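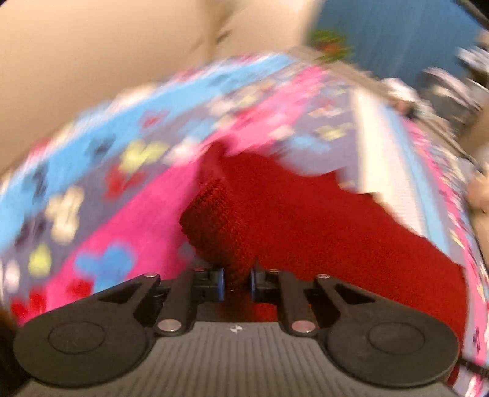

**Covadonga Sarmiento**, planning software lead, Drornby

Drornby writes software for robots that handle cloth. We started with a single planner, Cordero, which picks a grasp point on a garment and works out the path to it. It now runs alongside Stutov, our perception package, which finds folds and edges and passes them to the planner.

Knitwear takes up most of our time at the moment. A ribbed fold on top of a patterned textile is hard to segment, and motion blur makes it harder, so Stutov scores every camera image before Cordero may use it. The current test set holds 2,569 grasps, each one replayed before a release.

Ratree Rungrueang runs the controls side from our Ditberg office. Her group maintains the jaw controller and the log viewer – the viewer is free to download, and the manual was rewritten in June.

We work with laundries, clothing sorters and university labs. Support questions go to the Ditberg office, and the engineers answer them in turn.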